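From: Ksawery Sadowski
To: Birnau Reading Circle list
Subject: Re: Jonah, chapter 4

Grażyna Ziółkowski wrote:
> I always come away from Jonah feeling cheated. He sulks under his plant,
> God asks him a question, and the book stops. Did he ever answer? Our
> minister at Cleltitz used to say he must have repented, or who
> would have told the story? I'm not so sure.

Grażyna, I'm so glad you brought this up! I read all of it again last night (it only takes 10 minutes) and I love that ending more each time. Your minister's idea is an old one and I'd like it to be true, but I can't find it in the text. What I do find is a man who prays beautifully inside the fish and then loses his temper the moment the prayer is answered for somebody else. I know that man rather well.

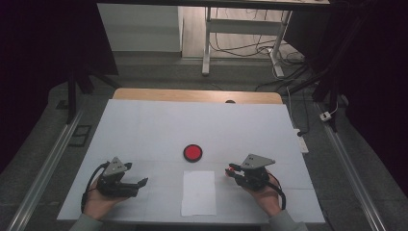 The other thing that struck me was the animals. The very last words of the book are "and also much cattle", and back in chapter 3 the cattle are put in sackcloth along with everyone else. I must have heard a dozen sermons on the fish and never one on the cows!

Ya-wen, didn't you find something on this when we did the minor prophets in August? I remember you reading us a page on mercy and the plant, and I'd dearly like to see it again if you still have it.

Could we give chapter 4 a whole evening? I'd happily bring the soup. Psalm 80 can wait a fortnight, unless Radosław has already prepared it, in which case I'll bring soup to that as well.

Warmly,
Ksawery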